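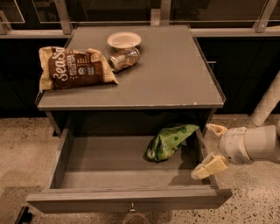 Drawer task at the Govcombe test site: gripper beside the green bag, drawer open.

Progress report: Plelivix manipulation software
Work package 3, reporting period to end of May
Submitted by Grundeo to the Cabello fund

1. Status

The work package covers the planning and perception software for moving household items into and out of furniture. Planning is on schedule. Perception is behind by two weeks, for reasons given in section 3. No change to the budget is requested.

2. Planning and control

The previous release planned the arm's motion in a single pass, from the start pose to the goal pose, and treated the drawer as a fixed obstacle. This failed whenever the drawer stopped short of its expected position. Plelivix now estimates the drawer extension from the depth image before each reach and rebuilds the collision model from that estimate. The side walls are modelled as thin plates with a clearance margin that can be set per task.

The margin matters most when the target lies against a wall. With the default value the planner rejected every grasp on an item in the back corner of the drawer. We now allow the margin to shrink along the last part of the approach, with the arm speed reduced to match. Contact with a wall above the force limit stops the motion and backs the gripper out along the path it came in on.

In May we ran 561 trials at Govcombe using the grey cabinet. Of these, 89 ended in a stop. The log review puts most of the stops down to two causes:

- the lower finger touching the side wall during the approach
- the planner running out of time when the wrist was close to its joint limit

The first is being dealt with by a better estimate of finger position. The second needs a change to the way start poses are chosen, and the code for this is in review.

3. Perception

Rigid items are handled well. Bowls and cans are segmented reliably on the cabinet top, including cases where a can on its side partly hides the bowl behind it. The pose estimate for a can lying down is stable enough to plan from without a second view.

Crumpled bags remain the weak point. Folds break up the printing, so matching against stored pack images gives poor results, and glossy film produces bright patches that the depth filter removes as noise. The effect is a mask with holes in it and a grasp point that may fall on empty space. We have stopped work on pack matching and moved to a shape-only method that looks for raised folds the fingers can close on. It is slower, but it does not depend on the printing being readable.

The change of method accounts for the delay. The new model has been trained and runs on the test machine - it has not yet been joined to the planner.

4. Tooling

The replay tool now shows the planned path, the measured path and the collision model on one time axis. Logs from earlier releases can be loaded, except those recorded before the change of joint naming. A converter for these is almost finished.

5. Risks

Warm, dim lighting at the site lowers contrast between the grey drawer floor and its walls. The extension estimate tolerates this at present, but we have no results for lower light levels. A short set of tests is planned.

6. Next period

- Join the shape-only grasp model to the planner
- Merge the start pose change and repeat the May trials with the same settings
- Release the log converter
- Deliver the interface document for work package 4, in draft

The repeat trials will be reported in the same form as above so that the stop counts can be compared directly.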